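Subject: Re: [tidy-swap] earbud cases, one bin or several?

Hervé Arnaud wrote:
> I keep all the earbuds in the Moltasen drawer with the chargers
> and can never find a matching pair. What do you do, Agathe?

Hi Hervé and all,

Oh, I gave up on drawers in September! Small white cases all look alike, so mine get sorted on the big beige table, one at a time. 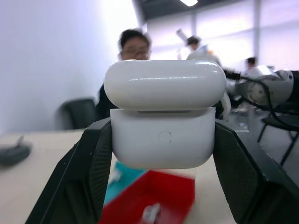

My only real rule is to open the lid before a case goes anywhere. I once mailed an empty one to Gilbert in Tilton and paid postage twice – never again.

I like a bright yellow bin for this, the open kind, because white things show up so well in it.

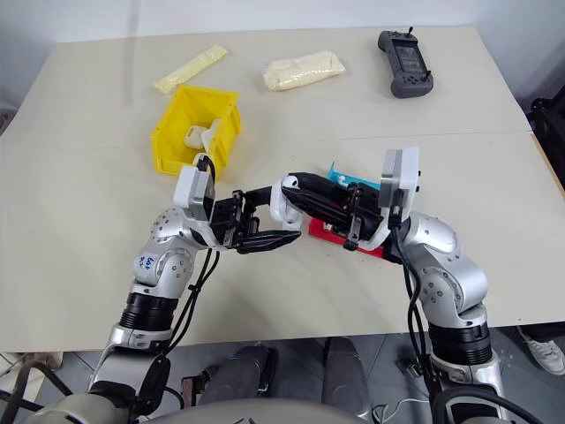 Snacks can stay at the back of the table as far as I'm concerned, and so can the controller (I know, Hervé, you'd clear it all off first).

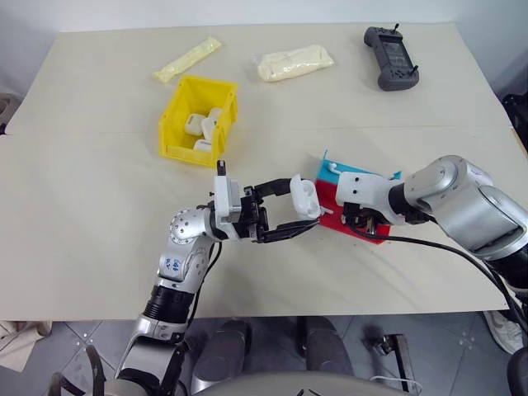 Anyway, one bin is plenty until you get to 10 cases, then I'd split them. Does anyone have a label that sticks to glossy plastic? The Nondach ones peeled off mine in 5 days.

Agathe Rey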